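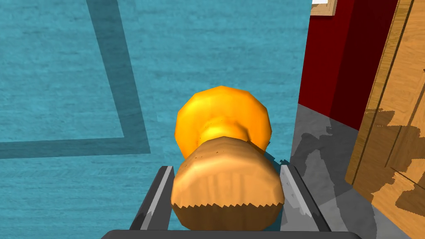

Abbas Taheri asked at the November review why the gripper had reported a secure hold when the force log for the same run showed the fingers drifting apart. The question was a fair one, and he added that he would not sign off on any further runs until it had been answered in writing. The written answer was circulated to all groups the same month, and the principal findings are reproduced on this page.

Grip Fault Review: Gallery and Notes
Lindholm Manipulation Laboratory, Darnlow Building

The laboratory maintains a gallery page for each reviewed fault. This entry concerns the false-hold fault recorded in the Kaline simulation environment during preparation for the turned-object trials. No person was at risk at any stage. The fault is classed as a safety matter because the same controller settings had been approved for transfer to the physical arm on the second floor.

Image 1. Simulated grasp of a chess-piece-shaped wooden object, held between the two parallel fingers. The wide lower body narrows to a neck beneath a faceted head, and the choice of contact height on such a profile is central to the findings.

What was recorded
The trial set consisted of 97 runs. In 11 of them, the controller declared a secure hold and began the transfer motion while the measured finger force was below the required minimum. The object was dropped in each of those 11 runs. In two of them the arm continued to the placement point and reported the task as complete — a result that went unnoticed until the logs were compared.

Cause
The hold signal was taken from finger position alone. When the fingers stopped closing for a set interval, the controller treated the stop as contact. A change to the Vivitz control module had shortened that interval, and a brief pause in closing was enough to satisfy it. The force reading was available throughout but was used only for the log.

The review also found that the approval form did not ask whether the hold signal had been checked against force. Both signatories completed the form correctly as it was written. The form has been revised.

Action taken
Transfer of the settings to the physical arm was stopped at 37 minutes past the hour in which the comparison was made, and the approval was withdrawn the same afternoon. The following measures are now in effect:

A hold may be declared only when finger position and finger force agree.
A loss of force during transfer stops the arm at once and requires a manual reset.
Completion is reported only after the object has been confirmed at the placement point.
Changes to timing values in the Vivitz module require a new approval, however small the change.

Matters still open
The minimum force value was set for straight-sided blocks. Its suitability for objects with a narrow neck has not been established, and a separate trial set has been requested. Until those results have been reviewed, turned objects may be handled in simulation only.

Groups that copied the earlier settings into their own projects are asked to remove them and to notify the laboratory office. Requests for the full run logs should be sent to the same office, with the name of the project and the version of the Kaline environment in use.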